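**January 18, 2024** - open day at Skelorier, posting this in bits while the bus crawls home

---

Ok so I spent my afternoon in an industrial unit out past Grundport watching grown adults fold a T-shirt very, very slowly and I had the best time. Thread!

---

Background for anyone new: I do alterations and repairs, mostly hems and zips, and I've been saying for years that a robot will be able to fly a plane long before it can fold a fitted sheet. My cousin got sick of hearing it and signed me up for the open day.

---

It was small. They only had 19 spots and you had to email. Coffee, name stickers, a tray of those Nanaimo bars that are mostly custard (yes I had more than my share), then they split us into groups and walked us through.

---

First stop was the talk. Raimo Lahtinen did it and he's great, very dry, sleeves rolled up, kept losing his clicker. His whole point was that cloth is horrible. A mug is the same mug every time you pick it up. A shirt has a different shape every single time you drop it, and half of it is hiding underneath the other half.

I wanted to stand up and cheer. That is my entire job!!

---

So what they do is collect people doing it. You hold these grippers by the handle, you squeeze, the fingers close, and you fold laundry with them over and over while everything gets recorded. Later on the robot learns from all that. No arm bolted to a table for this part, just a person and a bed and a pile of washing.

---

And I do mean a bed. I was expecting a lab bench! It's set up like a bit of somebody's flat, big white appliance side of the room and all, big padded headboard, a pillow, white foam packaging stacked up in the corner. Lenni Juntunen ran this station, and she told us the wrinkly sheet is on purpose. If everybody practises on a nice smooth table the robot gets a shock when it meets a real bedroom.

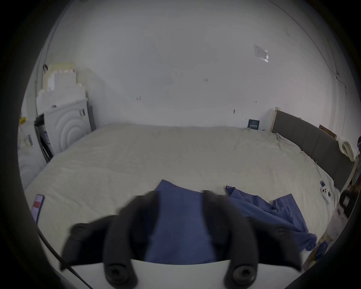

Anyway I asked her if they iron anything first and she looked at me like I'd asked whether they read it a bedtime story.

---

Things I didn't know before today: you aren't meant to be fast. Everyone in my group went at it like they were late for work (me included) and Lenni kept saying slower, slower, let the fingers close before you move your hand. She says most new folders need 2 or so afternoons before they quit rushing.

---

Also you're not allowed to cheat with your fingers. You wouldn't believe how often you want to. There's a wee tug I do at the hem of a shirt, I've done it since I was a kid, no thought at all goes into it, and with a gripper in the way it's just... gone. I felt like I was wearing oven mitts at a piano.

---

Somebody asked why T-shirts. Raimo said a tea towel is the beginner level, trousers are long but polite, and a T-shirt is where it gets interesting - sleeves. The sleeves go wherever they like. You think you've made a nice straight rectangle and there's a sleeve poking out the end of it.

---

I watched one attempt where the top edge was looking really sharp, a proper corner and everything, and the rest of it was in a big twisted roll across the middle. My apprentice's first week exactly. I say that with love.

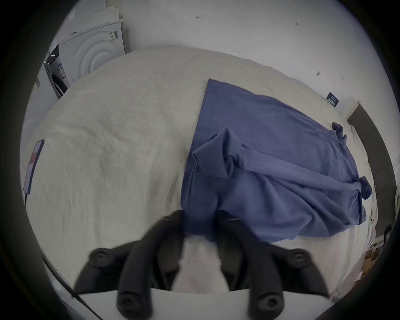 ## My turn (oh no)

Right, I had a go. Rolled up my cardigan, took a handle in each hand, felt extremely cool for a few seconds.

---

They're bulkier than I'd pictured. You have to plan where your elbows are going. The squeezing part is easy, it's knowing how low you are that's hard. I kept closing on air just over the cloth, and then I'd overcorrect and pinch the sheet as well, and lift the whole bed setup into a little tent.

---

Lenni's trick: come in flat at the edge, press down a touch, then close. Don't go for the middle of the fabric. Grab near a seam if you can see one, it bunches less. Which is the same thing I tell people about pinning!! I told her so and she wrote it down. I'm basically an engineer now.

---

My method, for the record:

- find the collar (harder than it sounds)
- pull both ends out so the body lies flat
- bring the near side up over the far side
- look at the sleeve, swear quietly
- sort the sleeve
- fold again, end to end
- put the grippers down and step away before you make it worse

---

I got through it in 8 minutes. EIGHT. One shirt. At home I'd have the whole basket done and be watching telly. The fellow after me took nine and I'm sorry to say I was pleased.

---

What I liked is they keep the ugly ones too. I'd assumed you'd only want perfect folds, but Raimo says a recording where somebody drops the sleeve and goes back for it is really useful, as the robot's going to drop it as well and somebody has to have shown it what to do next. I've been thinking about that the whole bus ride. 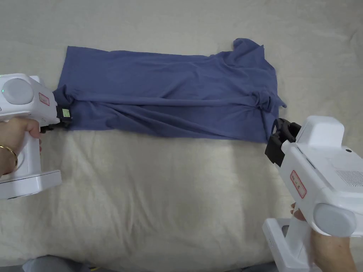
*A gripper on each end of the blue T-shirt. Long way to go yet.*

---

Had a good natter by the coffee with a woman from Proltex, who do hotel linen and uniforms. She's not after a robot that folds shirts beautifully, she'd take one that untangles the pile when it comes out of the dryer. Apparently that's the bit that wrecks everyone's shoulders. Makes sense to me, I'd never have guessed it.

---

Somebody did ask the jobs question and I thought Raimo was fairly straight about it. He said he didn't know, that what they've got now wouldn't replace a tired teenager, and that he'd sooner people came and saw it than read about it. Not a full answer, but I've heard a lot worse.

---

I also asked if it could ever do a blind hem. He asked what a blind hem was. I showed him on his own trousers. Somebody had better be paying me for this.

---

Few practical bits if you want to go next time:

- wear short sleeves, or ones that stay up
- the side door is the one on Ikonen Lane, the front one is only for deliveries and I stood there for ages like a lemon
- bring a garment if you like, Lenni said they're always glad of odd ones. Mohair sweater, anyone? Something with a hood?
- go to the talk first, the folding makes a lot more sense after

---

They're planning another open day in June and I've already put my name down. I'm bringing a fitted sheet. King size. Old elastic.

---

Bus has finally got moving so that's me. If anyone from my group sees this, the fellow in the green toque left his name sticker on my coat and I've just worn it all through the shops, so hello from "Gord".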